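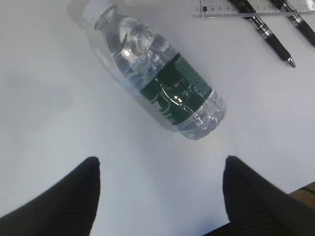
What is in the Flarkgate set?
Episodes of a two-finger arm being steered by remote control toward ordinary tabletop objects, mostly drink bottles lying on their sides. Each episode holds the wrist camera stream, joint positions, gripper opening and a one-line task note typed by whoever was driving.

Flarkgate v2 replaces the March release, which had the gripper channel inverted. If your policy learned to let go of things with great confidence, please download again.

Size: 1000 episodes, 53 of them marked "operator gave up." We kept those. They are in the folder called gave_up, and the task notes there get short.

Driving was done with the Nenska hand controller, through the Pokatholm logging package. Pokatholm drops the first few joint readings of every episode. It has always done this and we have stopped filing the bug.

Clear plastic with water in it is the hard part. Depth sensors dislike it, so there is no depth channel. The green label is the easiest thing to aim for, and our drivers aimed for it. Expect your model to have opinions about labels. 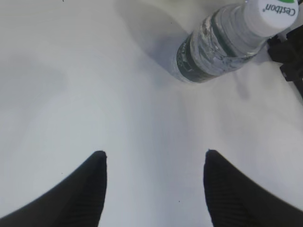

Can I mix this with data from other arms?
Convert the actions first. Ours are stored as changes in wrist pose, in the wrist frame, while the Echeverri converter expects absolute poses in the base frame. The script to_base.py handles it, slowly.

Last edited 29 December 2020.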